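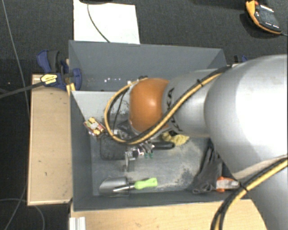
I have been to enough trade open days to know how they go. You get a lanyard, a paper cup of coffee, a talk about "passion for the hobby", and then a shop at the end where the prices are the same as at your local store. So when Potero announced they would open up their miniatures plant for an afternoon in April, I signed up mostly because I had questions about the resin upgrade for Haque, and the email address on their site never answers.

For anyone new here, Haque is the skirmish game with the salvage crews. I have played it since the first boxed set and I run three crews, two of which are still gray plastic. Potero makes the models, Jinero writes the rules, and the two companies share a building without seeming to share a calendar. That explains a lot about the last release, when the cards for the new crew came out a good while before the figures did.

We were 14 in our group, and we started at two in the lobby with the display cabinets. I'll give them the cabinets. The studio paint jobs are better in person than on the web store, and the big Rolatton terrain board is worth a look. Rolatton is the drowned city from the campaign book, with rope bridges between the rooftops and a lot of green water. I asked how long the board took to build and got a smile and "a while". I asked if the bridges would be sold as a kit and got the same smile.

Then the molding floor, which was the part I came for. The claim on the invitation was that the new plastic holds detail "like resin". Our guide passed around a sprue of the new mechanic model so we could compare it with an old one. Is it sharper? Yes, on the faces and the tool belt. The mold line still runs straight down the side of the head, and I found it with my thumbnail before I found it with my eyes. When I pointed it out, the guide said this was an early shot from the tool. Maybe so. I have heard that about early shots before, and then bought the box and spent an evening scraping.

They would not let us stand close to the presses, and they talked over most of it through a headset system that crackled. From what I could catch, each sprue gets checked by a person before it is boxed. I would like to know how my last box got out with a missing arm, in that case. The answer was to fill in the replacement form. I did fill in the replacement form.

The Jinero half of the visit was upstairs, and it was a talk with slides. This is where I got grumpy. The new season for Haque brings a change to the way crews are built: you now get 2 free salvage points if your leader is the only hero on the list. The slide said this "opens up the meta". I don't see it. The Harbor crew already runs one hero because their heroes cost too much, so they get a gift for doing what they did anyway. The Tinkers, who need a second hero to make their repair chain work, get nothing. We will see a lot of Harbor this summer, and we already saw too much of it last summer.

On the good side, they are capping smoke tokens at 2 per crew. Please. Anyone who has sat across from a smoke list knows what that game feels like, and I say that as someone who has played one. I asked if the cap counts tokens carried or tokens on the table, and the person giving the talk had to go and check. It's tokens on the table. Write that on the card, then, as people will be arguing over it at every event until you do.

We got a demo game at the end on small tables, with crews they had picked for us. Mine was a mixed list that I would never bring to a club night - no climbers, one long gun and a dog. It was fine. I won on turn four when the other player forgot the tide rule. The tables were cramped and there was only one rulebook per table, so half the time went on passing it back and forth. The dog is good, by the way. It moves after the water comes up, and most people don't plan for that. I may put it in my second crew.

Then the shop. There was an "open day exclusive", the mechanic with a different head. Same body, same pose, same base, and it cost more than the normal one. The line for it went out the door. I did not stand in it. I bought a pack of the rope bridges' older cousin, the gangway set, which had been marked down and had a dented corner.

Would I go again? For the presses and the cabinets, maybe, if it's still free and the drive is under an hour. If you want to know what's coming in the rules, wait for the PDF. Jinero says it will be up in May. My Tinkers list for the new season will go up here after that, with whatever I can do about the second hero.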